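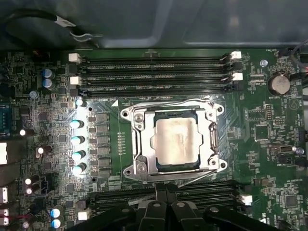 Cleaning tips I don't quite believe

Every August somebody tells me vinegar will sort the inside of a computer. It won't, and I'd keep it for the kettle. For old thermal paste I use isopropyl alcohol and a lint-free cloth, with the plug out. Kitchen roll sheds.
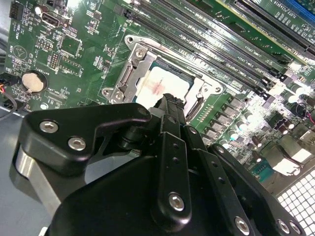

Old paste on a processor, with a pinkish-red smear across it.

Rima Hattar swears by coffee filters. Maybe — I've tried two and saw no difference.

As for bicarb in the fridge, I gave it around two weeks and the fridge still smelt of onion. Wrapping the onion worked better. And lemon on a chopping board mostly gives you a board that smells of lemon. Scrub it with hot water and washing-up liquid, then stand it on edge to dry.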